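Trellano School Board Names McIntyre Head Volleyball Coach

The Trellano Board of Education approved the hiring of Tanner McIntyre as head coach of the Trellano High School volleyball program at its January regular meeting.

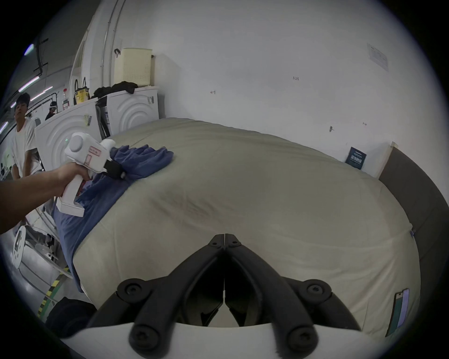
About the New Coach

McIntyre comes to Trellano from Arton High School, where he served as assistant varsity coach for 4 seasons and directed the junior varsity team for the last two. During that time the Arton varsity team reached the district final 3 times. He also teaches United States history and will join the high school social studies department in the fall.

A graduate of Rernolska College, McIntyre played outside hitter on the men's club team and was team captain as a senior. He holds a state teaching certificate and has completed the safety and first aid training required of all head coaches in the district.

"I am grateful to the board and to the families who met with me during the interview process," McIntyre said. "Trellano has a strong group of returning players, and I look forward to getting to work with them this spring."

The position was posted in the fall and drew 16 applicants. Finalists met with the athletic department and with returning varsity players before a recommendation was sent to the board.

Program Plans

The volleyball program serves roughly 70 students in grades seven through twelve. Under the approved plan, the middle school and high school teams will share a common practice schedule and a single summer camp. Assistant coaching positions for the freshman and junior varsity teams remain open, and applications are being accepted through the district personnel office.

Home matches will continue to be played at Kılıçarslan Gymnasium on the high school campus.

Parent Meeting

Current and incoming players and their parents are invited to meet Coach McIntyre on Tuesday at 6:30 p.m. in the high school cafeteria. Physical forms, camp registration and the spring open gym schedule will be available. Families who cannot attend may pick up forms at the athletic office during school hours.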